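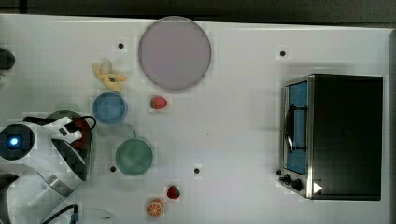 Hatem Ezzat had promised breakfast at eight, and at twenty past he was still deciding where the banana went.

"On the big plate," said Su-bin, who was five and a half and had been waiting very patiently, by her own account, since the beginning of the world. "Bananas are important."

"If the banana takes the big plate, what do we give your grandfather?"

She thought about this with her chin on the white table. Her grandfather, Pádraig Kinsella, was a large man and a slow eater, and he had come 239 miles on the overnight bus to see her. He had never once complained about a toy breakfast, even the one last April when he was served the same strawberry three times and had to praise it differently each time.

"He can have the blue bowl," she decided at last. "And the green bowl is for you, because you don't get very hungry."

Hatem, who was in fact extremely hungry, thanked her. There was real bread in the real kitchen, and he could smell that Ha-neul had started the coffee, but a person can't simply walk out on a breakfast he has agreed to help with. He asked what was cooking.

"Soup in the pot. Toast in the oven. It's a good oven, you have to turn both knobs or it sulks." She had picked up this last word from her grandfather and used it now for nearly everything – shoes, the weather, the neighbor's old dog Morin.

"And the orange?"

"There's only one slice, so we have to be polite about it."

The stairs creaked then, one after another, in the unhurried way they did for Pádraig and no one else. He came in with his cardigan buttoned wrong and his hair standing up on one side, and he lowered himself onto the little stool as though it were the best chair in the finest restaurant in the county.

"I hope I'm not too late for the soup," he said.

"You're a bit late," said Su-bin, and gave him the orange slice anyway.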